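Reviews > Body & Face Paint > Sculpting and Casting > Starter Kits

Search reviews Go All categories

Nirkell Prosthetics Starter Kit: review

Reviewed by Kiri Nepia, February 23, 2020

I bought the Nirkell kit in December to make a set of creature pieces for a short film. I had made wounds and scars with scar wax before, but I had never sculpted anything, taken a mould of it and cast it. The kit is sold for people in that position. I have now used it on three jobs and most of the refills are gone, so I can say how it holds up.

What you get

The box has a block of oil-based clay, a set of modelling tools, mould plaster, liquid latex, a bottle of adhesive, a bottle of remover, a stipple sponge and a small palette of cream colours. There is also a face form to sculpt on. It is a plain adult face with closed eyes and no ears, and it is a bit smaller than mine, so anything meant to run from cheek to cheek needs building out at the sides.

The booklet is short. It covers sculpting and pouring well enough, then gets through painting in one page.

Sculpting

The clay is firm when it comes out of the wrapper. I left mine near a radiator for a while and it was fine after that. It takes skin texture well. I pressed pores in with the stipple sponge and drew wrinkles through a bit of cling film, and both came through on the finished pieces.

The modelling tools are the weak part of the box. The wire loop on the largest one bent on the first brow I made, and the handles are thin if you have big hands. I went back to my old Wurnuvus tools after that and kept only the small spatula from the kit, which I like.

Casting

The plaster is good. It mixed without lumps and set in the time the booklet gives. You do need to make a clay wall higher than you think. My first mould was too thin over the nose and cracked when I opened it, which was my own fault.

The latex comes in a 900 ml bottle, and that sounds like a lot until you start. Each brow piece took 7 thin coats. I tried 3 on a test piece and it tore when I pulled it out of the mould. The smell is strong and you want a window open.

Edges are where latex pieces usually give themselves away. With these I could get the forehead edge down fairly thin by keeping the last coats away from the border. It still needed a line of latex stippled over the join once it was glued on. If you have worn foam or silicone pieces, you will notice the difference in how they move, but for the price I was content.
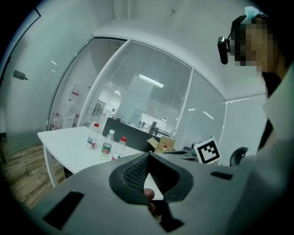
Wearing it

The adhesive held through a 10 hour shoot day at Dallville, with one touch-up by the mouth after lunch. The actor had no reaction to it. Patch test anyway, on the inside of the arm, the day before — and don't use this kit at all on anyone with a latex allergy.

The remover is oily and slow. It works if you let it creep under the edge with a soft brush and don't pull. I ran out of it well before I ran out of adhesive, and the refill bottles are small for what they cost.

Paint

The cream colours are all right for bruising and shadow. The green and the yellow are useful. The flesh tones only suit pale skin, and there are too few of them to mix your way to much else, which is a poor choice in a kit sold as suitable for everyone. I used my own Annamalai palette for the film and had no trouble laying it over the latex once I had powdered it. The cream colours that come with the kit rubbed off on the collar of the costume, even with powder.

Storage

The box has a moulded tray that fits everything when new. Once the clay has been opened it no longer fits back in its slot. I keep the clay in a biscuit tin and the rest in the original box. Finished pieces should be dusted with powder and kept out of the light.

Should you buy it?

If you own no sculpting gear, yes. The face form, clay and plaster are worth most of the price, and the latex is decent. If you already have tools and paint, buy the casting materials separately, as Nirkell sells all of them on their own.

Order a second bottle of remover at the same time.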